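Reißverschluss-Aufgabe, Greifer rutscht am unteren Ende
Forum Robotik-AG Triltau › Projekte

racz_emese
Stand Februar, Gruppe 2:
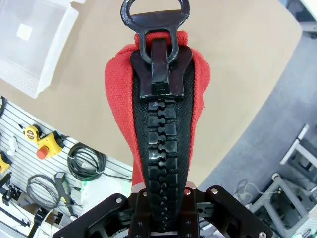
Das Öffnen klappt in 121 von 1052 Läufen nicht. Fast immer verliert der Greifer den Stoff unten, bevor der Schieber läuft. Mehr Schließkraft bringt nichts, der Stoff wandert trotzdem.

milludcombe
Kraft ist die falsche Stellschraube. Greift höher, dort liegt mehr Stoff zwischen den Fingern.

apant
Widerspruch. Höher heißt kürzerer Weg für den Schieber, und die Wertung verlangt die volle Länge. Ich würde die Zugrichtung prüfen — bei über 20 Grad Abweichung verkantet er.

milludcombe
Steht das mit der vollen Länge im Reglement? Ich finde nur »vollständig geöffnet«.

apant
Abschnitt Wertung, zweiter Absatz.

racz_emese
Winkel wird bisher nicht mitgeloggt. Baue ich ein und lasse die Serie mit gleicher Kraft neu laufen.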